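About Sonenura

Sonenura advises laundries, linen services and textile recyclers on automation purchases. We are paid by the buyer. We hold no distribution agreements and take no commission on equipment.

The practice was set up by Marlene Xavier, who spent her earlier career in plant engineering and still signs off every capital estimate. Maiara Macedo leads the handling trials. The office is small and intends to stay that way; a client deals with the same 2 people from first call to commissioning.

What we do

Most engagements begin with a budget that already exists and a machine that somebody has already seen at a trade show. We start with the items. Our intake sheet has 41 fields covering fabric weight, finish, soil level, batch size and presentation at the infeed. Vendor cycle times are re-stated against those fields before any payback period is calculated.

Estimates are issued in 3 parts: equipment, integration and ownership. Integration covers guarding, electrical supply, conveyor changes and floor work. Ownership covers spares, fingertip wear, software licences, operator training and labour for exceptions - the line most often missing from a first-draft budget.

Handling trials

Soft goods are difficult to grip consistently, and a quotation based on folded samples says little about a bin of mixed work. Trials are done on cloth in the state the client expects to present it. 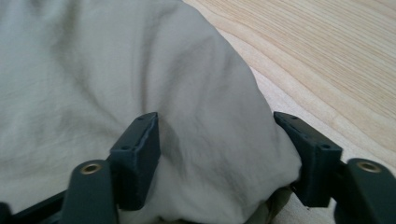
Trial results are scored by fabric category and go into the estimate as an allowance for manual intervention. Where a category scores poorly we recommend leaving it on the manual line and sizing the cell for the remainder.

Drelovov, our planning workbook, is supplied unlocked with every report. It models up to 300 item types and accepts lease or purchase terms. Clients keep it and may alter it as they see fit.

Enquiries

New work goes through Sales at our Grilevero office. Please have your current throughput and power supply details on hand.

Page last revised June 15, 2024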